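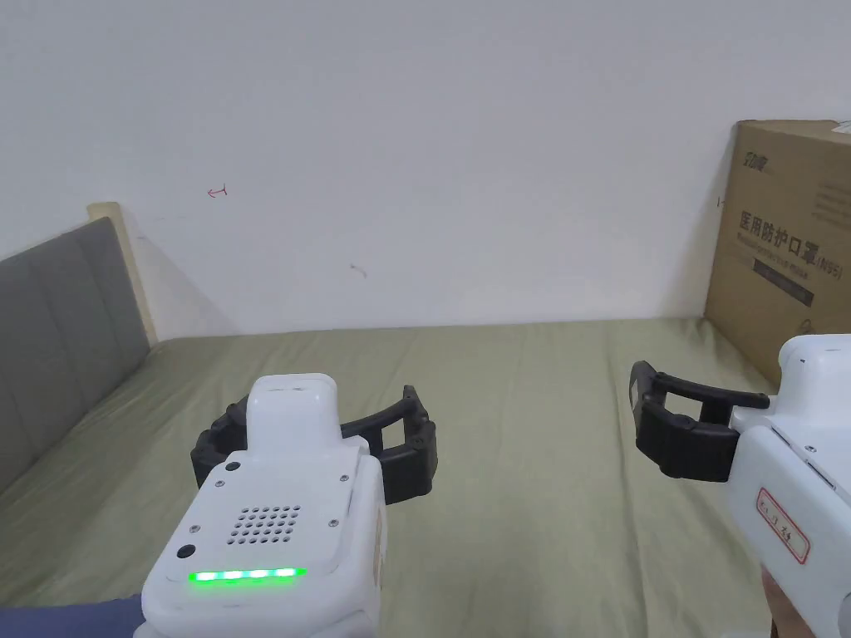 Ornatard Small Homes Project
Progress report to the Ernari fund, period ending September

Work on the four homes at Ornatard went on through the summer. Two are lived in, the third is closed in and wired, and the fourth has its floor and outer walls up. Each home is 341 square feet inside, plus a covered porch.

Living space. The families in the first two homes have now been through a full season. Both asked for more storage near the door, so homes three and four will have a deeper closet there and a shorter kitchen counter. The fold-down table stays. One family took theirs off its hinges in July and has been eating on the porch, and we have asked them to keep the hardware.

The sleeping loft in home two was too hot in the afternoon. We added a roof vent and a second layer of insulation above the loft. The family sleeps up there again, though they still run a fan until 10 p.m. The same vent has been drawn into the plans for the fourth home.

Site work. The water line from the road is finished, all 614 feet of it. It took longer than planned because of a rock shelf below the Kundunness lane — we went around it, with the landowner's written agreement. The gravel drive is passable but soft at the turn. We want one more load of stone on it before winter.

Furnishing. The Tatlı workshop delivered bed platforms and window seats for home three. One window seat was an inch too long and went back. The replacement fits. Mattresses for the fourth home are not ordered yet.

Money. Spending is within the approved budget except for the water line, which went over by $230. We covered that from the amount set aside for paint, as the second family chose to leave their walls bare wood. We are not asking for additional funds.

Still open:
Final electrical inspection of home three
Porch roof on home four
Stone for the drive
A decision on the shared laundry shed — the county wants a drawing that shows the drain

We expect to hand over home three in November. Home four will be weathertight by then, with inside work to follow over the winter.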